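Jan 17, 2018

# Keeping a Small Pantry From Getting Away From You

I grew up in a house where the pantry was a closet under the stairs with a string for the light, and you could lose a can of peaches in there for a whole presidential term. My own pantry is much smaller, two cabinets and a set of shelves on the back of a door, and for years I managed to lose things in it anyway. A good many of you wrote in after the holidays to ask how I keep mine in order (some of you had found your own cans of peaches, it sounds like), so I've spent the past week writing down what I do, a little at a time, between loads of wash.

## Start with one shelf

Please don't empty the whole thing onto the kitchen floor. I did that the first January we lived here and we ate supper standing up for two nights. Take one shelf, wipe it down with warm water and a drop of dish soap, let it dry with the door open, and put back only what you'd be happy to eat this month. Then go do something else. The next shelf will wait for you.

If you find little moths or webby stuff in the flour, that's a different kind of day. Everything made of grain goes out to the trash in a tied bag, and you'll want to run the vacuum hose along the corners and into those little holes where the shelf pegs go. I was surprised by what lives in the peg holes.

## Flour, rice and other things that spill

I like square containers better than round ones. Round ones look pretty lined up on a counter, but on a shelf you lose all that room in the corners, and I am always short of room. Mine are the plain Cirnico ones with the gray lids, bought over several years, and the older lids still fit the newer bottoms, bless them. Before you pour in a new bag of flour, use up the old flour or tip it into a bowl first, so the old ends up on top. I cut the baking directions off the bag and tape them inside the cabinet door, where I've got quite a collection going now, including one for a rice pudding I have never made and fully intend to.

Brown rice and whole wheat flour go in my freezer. They have more oil in them than the white kinds and they'll turn on you over a warm summer. Give them a sniff if you're not sure. Old whole wheat flour smells a bit like crayons, and once you've smelled it you'll know it again.

## Chips, crackers and the half-eaten bag

Snack bags are the hardest thing in any pantry, if you ask me. They won't stand up, they won't stack, and the minute one is open it seems to multiply. I used to have a drawer full of clips, all sizes, and could never find one when the chips were open and the movie was starting.

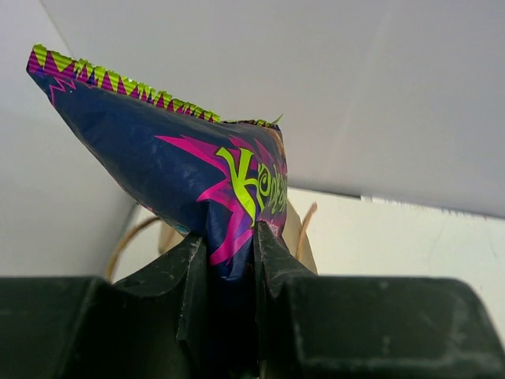

So now I mostly fold. Press the air out gently from the bottom, being careful not to turn your chips into crumbs, then fold the two top corners in toward the middle so you've got a point, like the start of a paper airplane. Roll that point down three or four times. Then tuck your thumbs into the pockets the corners made at the back and flip them forward over the roll. It takes a few tries! My first ones popped open in the cupboard with a sound like a mouse at work, and I got out of bed to check. A bag that's down to its last couple of handfuls does better in a jar with a good lid.

Crackers in a paper sleeve get a rubber band and go into a tin. If they've gone soft, spread them out on a cookie sheet and put them in a low oven for a few minutes, then let them cool all the way before you decide whether it worked, as they crisp up while they sit.

## Cans, and a word about the back row

New cans go behind, old cans come forward. Everybody knows this and I skipped it for twenty years. What finally got me doing it was a grease pencil. I write the month and year on the lid, big enough to read without my glasses, and when I'm putting groceries away it's hardly any extra trouble.

Any can that's bulging or leaking goes straight out, and so does one with a deep dent along the seam. I don't taste to check and I hope you don't either.

## The door shelves

Ours came from the hardware store in Manzano and cost me 85 dollars with the screws, which felt like a lot at the time. Keep the heavy things low. I had all my vinegar on the top rack at first, and the door began to sag and scrape the floor until I moved the bottles down and tightened the hinges. Spices do nicely up high as long as the door isn't right beside the stove. Heat is hard on paprika in particular, it goes brown and tastes of dust.

## A few odds and ends

- A piece of shelf liner under the honey and the molasses. You can take it to the sink when it gets sticky.
- Onions and potatoes in separate baskets, somewhere dark with some air moving.
- A pad of paper on the inside of the door, with the pencil on a string. When you open the last of something, write it down right then.
- Marshmallows that have gone hard will soften in a closed bag with a slice of fresh bread. Leave it overnight.

Next time I'll get to the freezer, where I am sorry to say there is a ham I need to think about.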